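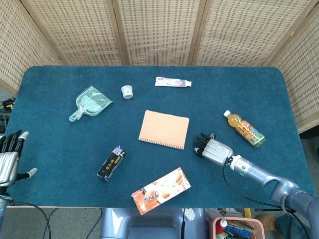
Covered table and folding screen, with a dustpan and a lidded jar among the items set out.

Uvine Tenants' Repair and Home Skills Program
Interim Report to the Purnance Fund
Submitted by Despina Dobre, Program Manager
2nd September

1. Purpose of this report

This report covers the first half of the grant period and is submitted under the reporting terms of the award. It describes the work carried out in the Uvine district, the position against the agreed targets, spending to date, and the changes for which we request the Fund's approval. The financial return is provided separately on the Fund's own form.

2. Background

The program was set up to help tenants in older rental buildings deal with small household repairs before they become large ones. Most of the housing stock in Uvine was built within a single decade and has aged at the same rate. Sash windows stick, bathroom seals fail, and kitchen drains back up in buildings where the main stack has never been replaced. Tenants are often unsure which repairs are the landlord's duty and which are their own, and small faults go unreported for months as a result.

The grant supports three strands of work: home visits by a repair worker, evening classes in basic upkeep, and an advice line on repair duties under a standard lease. Delivery of the home visits is contracted to Husar, which also provided them during the pilot.

3. Home visits

The target for the full grant period is 818 completed visits. The booking system opened two weeks later than planned because the contract with Husar required a second round of review on insurance terms. Visits have since proceeded at the expected weekly rate, and the initial delay has been partly recovered by adding a Saturday route in the northern part of the district.

The most frequent requests have concerned dripping taps, worn door seals, and windows that do not close fully. Requests for electrical work remain outside the scope of the program and are referred back to the building owner in writing. Vasilică Coman, who supervises the visiting team, has recommended that the referral letter be shortened. Several tenants reported that they did not understand from the current version that the matter had been passed on and that no further visit would follow. A revised letter is in draft.

One matter needs to be brought to the Fund's attention. In four buildings on the eastern side of Uvine, access to the shared water shutoff has been refused by the managing agent. Tap and valve repairs cannot be carried out safely without it. We have written to the agent twice and have asked for a meeting. Until this is settled, tenants in those buildings are being offered only repairs that do not involve the water supply.

4. Evening classes

Classes are offered in groups of no more than 12 so that each person has time to practice. The course runs for five evenings and covers drains, seals and caulking, window and door hardware, damp and ventilation, and how to report a fault. The session on damp has been the best attended. It was rewritten after the first course to give more time to ventilation habits and less to paint products, which many participants are not permitted to apply under their leases.

In total, 122 tenants have enrolled. Attendance drops after the third evening, and written feedback suggests that the later start time on those dates is the main cause. All five evenings will begin at the same hour from the next course onward.

The class handbook has been translated into two further languages. The translations were checked by a second reader, and a number of terms for plumbing parts were corrected before printing.

5. Advice line

The advice line is open on weekday mornings. Calls are logged using Rullomeo, the case record system already in use across our other programs. The log shows that most callers need help with the wording of a repair request, and a smaller number need to know how long an owner may take to respond. Template letters have been prepared for both situations and are sent by mail on request.

Staffing of the line was reduced to one person for part of the summer. Calls that could not be answered were returned on the next working day. A second adviser has now been appointed and is in training.

6. Spending

Spending stands at 50 percent of the award, in line with the budget profile. Printing costs are over budget due to the additional handbook languages. Travel costs are under budget by a similar amount, and we ask that the difference be moved between the two lines. No other change to the budget is requested.

7. Risks

The refusal of access described in Section 3 is the main risk to the visit target. If no agreement is reached with the managing agent, visits will be reassigned to buildings now on the waiting list. A second risk concerns the winter period, when requests about heating tend to displace other work. Husar has agreed to keep one route free of heating calls so that general repairs can continue.

8. Decisions requested

The Fund is asked to approve the transfer from travel to printing, to note the position on water shutoff access, and to confirm that visits may be reassigned to waiting list buildings if required. Questions on visit records should be addressed to Vasilică Coman, and all other questions to the Program Manager.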